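Skastell 2 Virtual Cell — Setup and Care

Set the platform origin before loading the arm. Home the joints, then check the gripper fingers for overlap with the plates. Clear the pose cache every 1,244 runs and reload the joint limits from the Medve file. Crates load last — they snap to the hole grid if you don't.

Layouts with the red plate, banana and both crates:

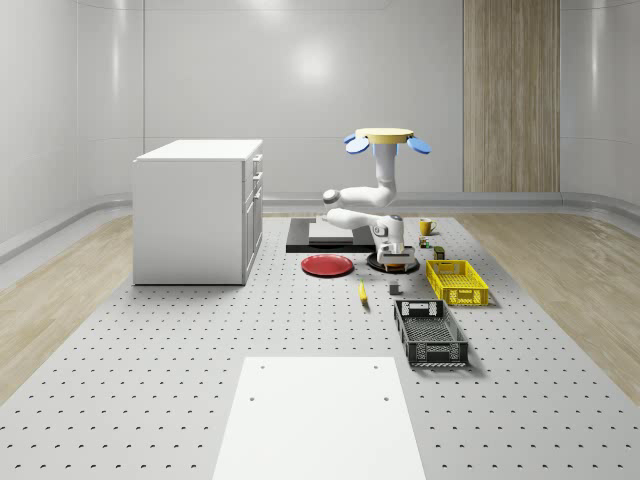
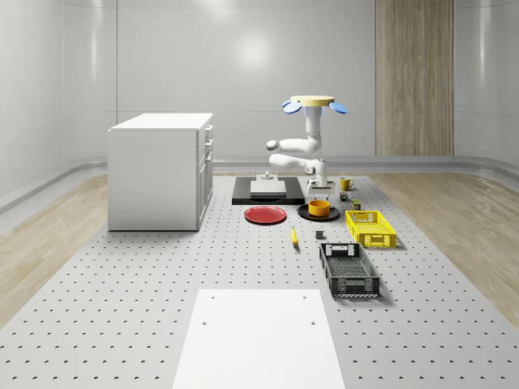
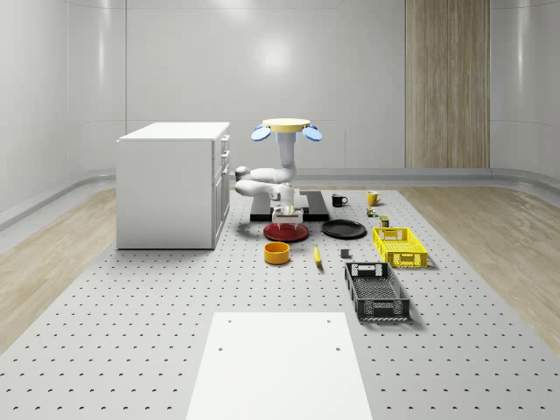 Marlene Li
Reloading the limits fixed my elbow drift. It took 9 minutes.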